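Chapter 4
House Rules for Hand-Held Grippers

Every rule in this chapter was written the afternoon after somebody needed it. The Crichton handbook, from which we have borrowed shamelessly, began as a single sheet taped to a door. It said "Tidy the cables". The current edition runs to 48 pages and still says it, in larger type.

Standards for robots that move by themselves are plentiful and mostly sober. Standards for people moving grippers by hand, so that a robot may later do likewise, are thinner. A demonstrator who fumbles a plate records the fumble as faithfully as the success. In one batch of 1,174 recordings, Kirsty Paterson found 60 with no note of who had made them or what the task was supposed to be. They were kept for a year out of politeness.

By the end of the chapter you should be able to mark out a work area, write a task sheet that two people will read the same way, and reject a recording without starting an argument.

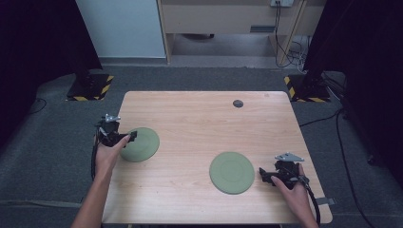

Sumeya Wako and Ross Cairns
Revised 11/17/23

4.1 Before you pick anything up

Read the task sheet. Then walk the floor and look at where the cables run.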